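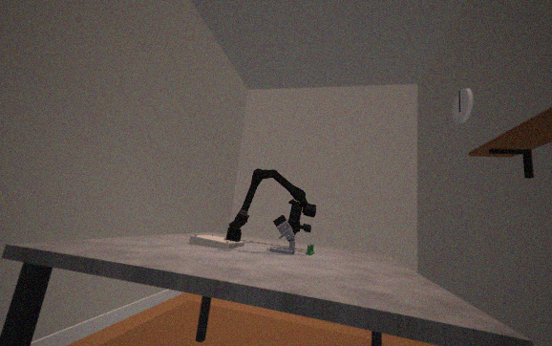

Trerach, the small parts maker on the north side of Stilton, will ask its owners this winter for the money to buy its first robot arms, and the folks doing the asking would like everyone to know they have taken their sweet time over it. Planning started back in January, and much of it has been done on the computer, where a black arm on a gray table can be tried against a bright green piece for as many afternoons as anybody cares to spend, with no purchase order signed. Idalina Esteves, who looks after the equipment budget, says she came to the project knowing a good deal about lathes and next to nothing about grippers, and she has enjoyed the education very much (her family, she adds, may have heard enough).

The plan as it stands calls for five arms, bought one at a time so the shop can get comfortable with each before paying for the next. Two suppliers, Ustum and Chettiar, have sent quotes.

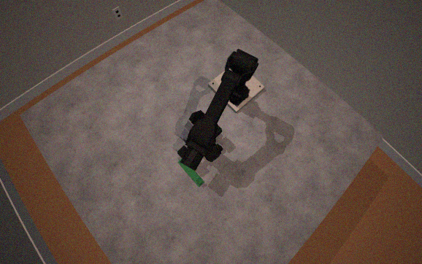 Service is where the two bids differ most. Chettiar would charge $341 a month for each arm, and Ustum $299, though the Ustum price leaves out replacement gripper fingers, and Esteves wants those in writing before she recommends anybody. She has also set money aside for training, which she says got squeezed out of the last big purchase and was sorely missed.

The owners meet at 9 in the morning on the first Friday in January, and employees are welcome to sit in.

Last updated 10/2/18

Home News Business Schools Sports Contact

Sign up for our newsletter and get local stories by email. By using this site you agree to our use of cookies.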